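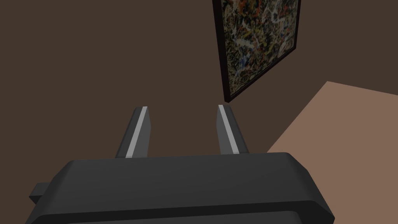
Does the Kinik clear glaze still craze on the Nirnen white body if the kiln is cooled more slowly?

Our tiles say it does, and slow cooling mostly changed how soon we noticed.

March 15, 2021

Writing this up before the leaflet from Kinik gets pinned over the glaze bench and becomes the truth. The leaflet says the clear is "craze resistant on most white earthenware bodies when cooled with care." I've read that sentence more times than it deserves. Most bodies, which ones? With care, meaning what? If the tile crazes, it wasn't one of the most, or you weren't careful. There is no result you could get that would make it false.

So, tiles. 29 of them, all from the same bag of Nirnen white, rolled on the same afternoon and bisqued together in February. Split between 2 glaze firings, same cone, same shelf position as near as we could manage. First firing cooled as the kiln liked, lid shut, no program on the way down. Second had a controlled ramp down on the Kan controller. I'd wanted equal groups but one tile warped badly in bisque and I put it in anyway, in the fast group, marked W. It behaved like the others.

Dipped, not brushed. Bucket stirred before every dip and sieved at the start. Glaze thickness checked with a pin on the raw coat, which is a feel test and I won't pretend otherwise. Two people doing it would write down two different things. Same hands for all of them this time.

**Out of the kiln**

Everything looked fine. Both firings, clean, glossy, a few pinholes near the edges. Had we stopped there we would have agreed with the leaflet.

The fast group was pinging by the time it was on the bench. The slow group was quiet, and there was some celebrating in the room which I thought was early. Quiet on the first day means very little with earthenware. I've had mugs go quiet for a season and then craze on a shelf where nothing had touched them.

**Stress test**

Oven at 130 C, long enough to heat right through, then straight into ice water with tongs. Dry, ink, wipe, look under the lamp with the loupe. Repeat. We called a tile crazed when ink stayed in a line that could be followed with the loupe and didn't wipe off with a damp sponge. Single pinholes holding ink don't count. I wrote the rule on the wall beforehand so that we couldn't shift it later, and there was one tile where I very much wanted to shift it.

After the first round, 9 crazed, every one from the fast group. If you wanted slow cooling to be the answer, that's where you would put the pen down.

We kept going. The slow tiles started to follow, with wider-spaced lines and fewer of them, and harder to see without ink. By the end of the afternoon the majority of the slow group had gone as well. I haven't put a percentage on it. The groups are small, and a percentage would look much better than the data behind it.

**What I think is going on**

Plain mismatch. The glaze wants to shrink more than the clay does on the way down, so it ends up stretched over the tile, and a stretched glass cracks sooner or later. Cooling slower doesn't change how much either one shrinks overall. It may take off some of the shock from uneven temperature across the tile, and that would fit with the slow group holding out longer. It's also possible that the slow ramp gave the body a bit more time near the top and did something useful there. The ramp and the extra time at heat went together in this test, so I can't separate them. Bad design on my part. Should have had a third firing with a hold at the top and a normal cool.

The other thing nobody has ruled out is moisture. Nirnen white is porous at our temperature and will take up water over months and swell slightly, and that pulls the glaze tighter again. Ice water and an oven are a poor stand-in for that. A tile that survives an afternoon of dunking hasn't been shown to survive a year of dishwashing. Don't sell it as if it had.

**Claims heard this week, with my opinion of them**

- "Thinner glaze will fix it." Might help. The thinnest tiles by the pin test did seem to go later, but see above about the pin test. Also looks dry at the rims when too thin.
- "It's the water here." We mix with tap and so does everyone in Tratik. I've seen no test. Cheap to check with a small batch in distilled, so let's check it and stop talking about it.
- "The old batch never did this." We have no tiles from the old batch. We have mugs, and three people's fond memories of mugs. I inked the one in the kitchen and it is crazed all over the inside.
- "Crazing is decorative." On a vase, fine. On something that holds soup, and over a body that soaks up water, no.

The kitchen mug annoys me the most. It has been our example of a good result for as long as I've been working here.

**Silica**

The usual remedy is to add silica to bring the expansion down. I mixed a small bucket of the Kinik clear with extra silica, and a second with a bit more again. Kinik don't publish the recipe, so we're adding to an unknown, and the numbers from the glaze software would be guesswork dressed up. Line blend and look, that's all we can do. Watch for it going milky or stiff. If it stops crazing but starts flaking off the rims we've gone too far the other way, and that's worse, it leaves sharp bits.

Bisque hotter is the other option and probably should be tried first as it costs nothing except kiln time. Hotter bisque on this body might tighten it up enough to matter. Might. The bag label gives a range so wide it's useless.

**To do**

- Third firing with the hold at top, no ramp down.
- Silica blends on fresh tiles, same rolling thickness.
- Set a few of the survivors in a damp box with a lid and leave them alone. Ink them when somebody remembers. Put a note on the lid saying what they are, the last damp box got thrown out.
- Witness cone on every shelf. The Kan display read the same for both firings but I only had cones on the middle shelf, and I trust the cones more.
- Write to Kinik and ask which bodies they tested on and how. I expect to get the leaflet back.
- Until then the clear stays off anything for food on Nirnen white. The honey stoneware is a separate matter and we haven't tested it at all, so please don't quote these tiles for it in either direction.

Tiles are in the flat tray under the window, fast group on the left, slow on the right, ink still on them. Tile W is at the back. Please don't wash them.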